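How to Sort a Drawer Full of Cables Using Two Bins and One Clear Table

If you are anything like me, you have a drawer, or a box, or (be brave now) a whole closet shelf where cables go to live. Mine had reached the point where pulling out one charger brought four others along with it, all holding hands. I finally sat down with the lot last October, and I've kept to the same simple method ever since, so I thought I'd write it out properly for those of you who keep asking.

You don't need much. A table you can get your arms around, two small bins in different colors, a good lamp, and an hour or so when you won't be called away. I like see-through plastic for the bins, the frosted kind, in two colors you can't possibly mix up. Teal and yellow do nicely. A lidless food container works too, so please don't go shopping on my account.

Step 1. Decide what each bin means

Do this before you touch a single cable. My rule is that teal is for cables I'm keeping and can name the use of, and yellow is for everything that has to leave the room, whether it's going to a friend, to recycling, or back to the office. You may prefer to split by color, or by long and short, or power and data. Any of those is fine as long as you can say it out loud in one breath. Write it on a scrap of paper if you have helpers, especially young ones!

Step 2. Coil before you drop

A cable that goes in loose will be a knot by the weekend. Hold one end between your thumb and palm, make loops about as wide as your hand, and give the cord a little roll between your fingers with each turn so it lies flat. Leave the last few inches out so you can find the plug.

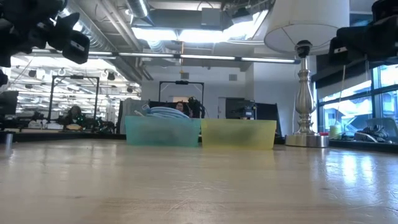 Thick cords are stubborn, and they will puff up over the rim of a shallow bin however nicely you ask. Let them. If you force a stiff cord into a tight circle you put a strain on the part where the wire meets the plug, and that is the first place to fray. A soft tie helps. I had a roll of Plevex fabric ties in the kitchen and cut them in half, but a bit of ribbon or a twist from a bread bag will hold just as well. Only please no rubber bands, which go sticky over a summer and leave a mark you'll never get off.

Step 3. Lay everything out

Now take the rest of the pile and spread it across the table, one cable at a time, with a bit of bare wood between each. Two loose rows is plenty of order. Keep the bins together at the far edge so your hands always travel the same way, and put the lamp beside them, where it lights the small print on the connectors. I do eight or ten at a go, then clear the table and bring out the next batch. My first time through I tipped out the whole box, 62 cables, and had to go and have a cup of tea.
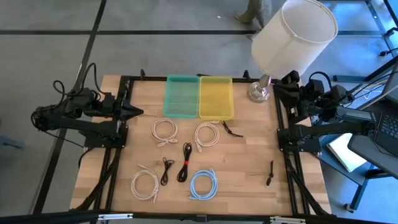 Sánchez wrote in to say that laying them out in rows was the part that finally made it click, although in that house the black ones get a row all to themselves, they being the hardest to tell apart, and 11 of them proved to be the very same charging cord.

Well, I can believe it! Duplicates are the great surprise of this job. Keep the best two of any kind – one to use, one to spare – and let the others go with a clear conscience.

Step 4. Check, then sort

Run each cord slowly through your fingers from end to end. You're feeling for kinks, flat spots and cracks. Look into the connector under the lamp for bent pins or pocket lint. Anything with wire showing goes straight out, even if it still works. Then into its bin, and on to the next.

Step 5. Label what stays

A fold of masking tape near the plug, with the name of the thing it belongs to, is all it takes. "Kitchen speaker" is a good label. "Misc." is not.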